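Two arms, one rag

The second arm is finally on the bench. I know I said it would be done by July, and then July came and went with me waiting on a bag of bearings, and then the shared workshop went to half capacity and I got a slot every other week. But it's on! Both arms are powered, both of them home themselves when I flip the switch, and neither one has tried to punch the other since Thursday.

If you're new around these parts, I've been calling the whole thing Plendel, after a word I misread on a shipping label. Two small black arms facing the same table, each with its own little camera at the wrist, plus one more camera on a fixed mount that looks at the whole bench. The aim is boring household stuff. I want it to wipe up a spill without me touching anything. My wife thinks this is a very expensive way to avoid holding a rag, and she has seen the receipts, so I can't really argue with her.

Most of this past stretch went into cables. With one arm you can be pretty sloppy, you just leave a big loop and it sorts itself out. With two arms the loops find each other. I had the left one snag on its own wire at the elbow and the motor sat there groaning until the driver tripped, and I said some words that got a look from the guy at the drill press. I've rerouted everything twice now and it still isn't pretty, but there's enough slack for a full reach across the table.
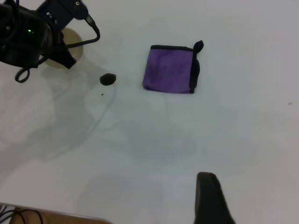 I also redid the fingers. The old ones were printed with ridges on the inside, which sounded like a great idea when I drew them and was a lousy idea on fabric, where they'd grab a loop of fuzz and then refuse to let go of it. The new ones are flat on the gripping side with a thin strip of rubber glued on. Printing a set takes 96 minutes on the workshop machine (I have watched far more of those minutes than I needed to). I messed up the first pair by mirroring the wrong one, so if anybody has a use for two left fingers, let me know.

The brackets came from Egger, a little online shop I've ordered from before, and they fit on the first try, which I'm still not over. The servo horns came from Brarex and did not fit on the first try. Or the second. I ended up opening the holes with a hand reamer while listening to an entire baseball podcast, and now there's a tiny bit of wobble in the right wrist that I can feel but the software doesn't seem to mind.

Beat Fuchs stopped by my bench and asked why I was driving the thing at full speed. I didn't have a good answer. He's built more of these than I have, so I turned the speed down to 40 percent and wow, what a difference. Everything got smoother, the wrist stopped shaking at the end of each move, and I could follow what it was doing without flinching. Beat, I owe you a coffee, and I mean a whole one.

Wiping is harder than picking things up, at least for me. When you pick something up you're either holding it or you aren't. With wiping, the arm has to push down enough to do something and stay gentle enough that it doesn't stall, and I have no force sensor, so I'm reading motor current and guessing. I set the cutoff at 300 milliamps over idle and it's okay-ish for now. The folding matters too, way more than I expected. A rag tossed down flat gets pinched at one corner and flops all over the place, so I've been using a folded purple microfiber cloth, which gives the fingers something thick to press on. The paper cup and the little brown puddle next to it are the rest of my test course, and I've been keeping the cloth a short way off to the side of the puddle so the arm has to travel to get there.

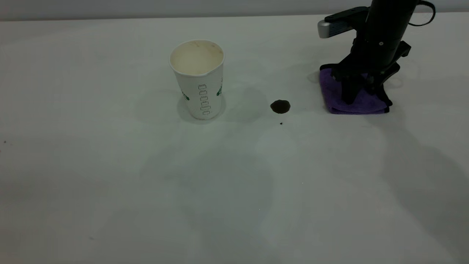
Software next. The control code is all mine, for better or worse, and it runs on an old desktop with a sticker on it that says Fleminico, left over from a job I had years ago. I record myself steering the arms through the task, then try to get them to do it alone. I've got 24 recordings saved so far and I want a lot more before I trust anything that comes out of them. What I need most is variety in the starting positions. The cup has to move around, for one thing, and I want runs with the gripper coming down on the cloth from the left as well as from the right side of the table. A white tabletop makes the coffee-colored stuff easy for the cameras to pick out, but the soft gray shadow under the arm gives my spill detector fits, and it keeps drawing a box around it. I tried raising the threshold and then it missed the small drop below the puddle completely. So that's a fun one for the next session.

Lighting might be the cheap fix. I've got a couple of LED panels at home that I bought for video calls, and if I stick one on each side the shadows should get a lot fainter. Or I'll get two shadows. We'll find out!

Still on the list: strain relief on the left wrist, a proper emergency stop in place of the power strip I've been slapping with my foot, and a new right servo horn if I can find one that's drilled straight. I'm back at the bench in two weeks, and I'll put the finger files up before then if I can remember which folder the good ones are in.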